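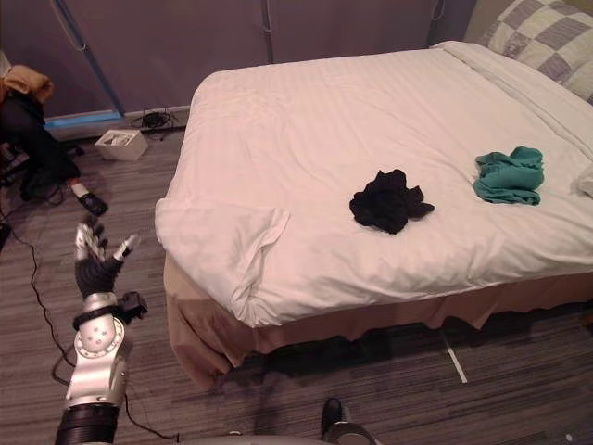 Risum cloth handling: progress report to Bainbridge
2025-05-14
Prepared by Darius Bucur

You asked for a shorter report this time, and for fewer acronyms. Both requests were discussed at length.

Perception. The segmentation model now gives each cloth its own mask on bedding, including black fabric, which the old model treated as a hole in the universe. Kamonchanok Noiphan retrained it on 1000 hand-labeled images, then relabeled 603 of them when she saw what the rest of us consider an edge. White cloth on a white duvet remains a weak spot. We have stopped promising a date for it.

Grasp planning. The planner used to aim for the highest point of a heap, a fine idea until the highest point is a crease in the duvet. Theerawat Yimyam replaced the height score with one that also checks whether the point lies inside a cloth mask. Planning takes about 8 seconds per grasp. The proposal said 2. We remember what the proposal said.

Two-arm control. Both arms can now be planned together, one item each, with a shared keep-out zone between the wrists. The controller slows down when the hanging fabric might swing into the other arm. It is cautious to the point of being tiresome, and Thanakorn Ratanaporn has been asked to loosen it a little before June. 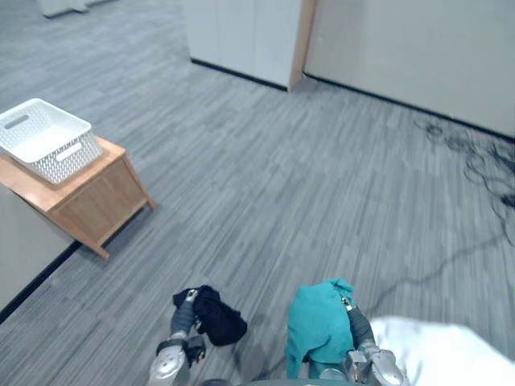
Does the planner know how far a cloth hangs below the gripper?
It works from an estimate. The software takes the area of the mask before the grasp, assumes a worst-case drop from that, and keeps the arms high enough to clear it. A measured value from the depth camera is next on the list.

Tooling. Lerkari, our log viewer, can replay masks, planned paths and joint data on one timeline. It still crashes if you scroll backward too fast. Prapai Meesuk has a fix in review.

Spending is on plan, apart from labeling, which ran over for the reason given under Perception. We would like to move the remaining travel money there. The Lercombe visit can be a phone call.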